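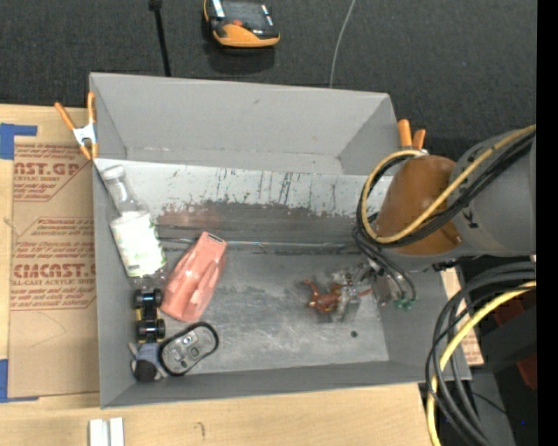

Notebook, coatings bench, November 18, 2018

Subject: adhesion of the two-part gray on scuffed steel, continued from the June panels

Starting point. The June set was coated over solvent wipe only and failed the cross-cut on most panels, with flaking along the cuts and whole squares gone in the corners. Alasdair Moncrieff read it as a surface problem and I read it as a mixing problem. The panels were thrown out before either of us sectioned one, so the question is open. Today's set changes the preparation and leaves the mixing alone.

Panels

Mild steel, cold rolled, from the Skamex stock on the lower rack. Sheared edges deburred by hand with a flat file. 17 panels cut. One has a roll mark across the face and was kept for setting the gun. The other 16 went into four groups of four.

Group A: solvent wipe only, repeat of June.
Group B: wipe, red abrasive pad by hand, wipe.
Group C: wipe, P180 paper on the orbital sander, wipe.
Group D: as C, then Delasen etch primer, one thin coat.

Wipe is two cloths, one wet and one dry, same direction, cloth turned for every panel. Water break test after the last wipe on B and C. All eight sheeted cleanly. Two panels in A beaded near one long edge. I left them as they were, because the point of A is to repeat the earlier procedure, faults included. They are marked A2 and A3.

Mixing

Paint is the Gornero gray, same batch as June, can opened then and resealed. There was a skin on top, lifted out in one piece. Stirred from the bottom until nothing dragged on the stick. Strained through the coarse cone, then the fine one.

Base 200 g, hardener by weight according to the sheet. Scale checked against the brass weight before and after, no drift. Induction time kept by the wall clock. In June I think we cut this short when the compressor was needed elsewhere, but there is no entry for it, so it stays a guess.

Spraying

Setup panel first. Fan too wide at the start, heavy in the middle with dry edges. Closed it down a half turn and raised the fluid slightly. Two coats, flash-off between them until the surface was dull to a side light. The Woldemariam regulator still creeps upward when the gun is idle. I bled the line before each group. It needs a new diaphragm or a replacement unit.

Wet film was even on B, C and D. On A the paint drew back from the beaded edge on A2 and left a thin margin. A3 flowed out normally, which I did not expect.

Two runs, both on D, lower left corner. Gun held too long at the turn. Mark those corners as excluded and do not cut there.

Dry film, mean of 5 readings on each panel. Group means are close enough that I will not correct for thickness. The highest single reading in the set was 179 microns, in the run on D4, and it is left out of the mean. Readings are on the loose sheet clipped inside the back cover.

Cure

Flat on the drying rack, room temperature, door closed. No forced heat. The sheet allows a short bake, but parts in service will not get one and I want the panels to match.

Notes on wear

Adhesion is only part of it. Most of the returns last season had worn through from the top, bottoms and lower walls mainly, and a good cross-cut figure says nothing about that. Once the film is open at a scratch, the question is how far the edge creeps back. Proposal: after the cross-cut, take one panel from each group, scribe a single line to bare metal, and drag the weighted block across it at right angles. Measure the width of lost paint at both ends and the middle. The block needs a fresh steel face first. The present one has a burr.

Alasdair wants salt spray as well. I have no objection, but the cabinet is booked and its heater trips. Park it.

To do

Cross-cut all groups at full cure. Same cutter, new blade for each group.
Tape from a new roll. The old one has been sitting on top of the oven.
Photograph the cuts under the ring light before and after tape.
Order P180 discs, nearly out.
Find the June data sheet. It may be in the blue folder with the invoices.
Ask the supplier whether the hardener has a shelf life once opened. The label gives one for sealed cans only.
Gun stripped and cleaned, needle packing snugged. Left in the drawer with the 1.4 tip fitted.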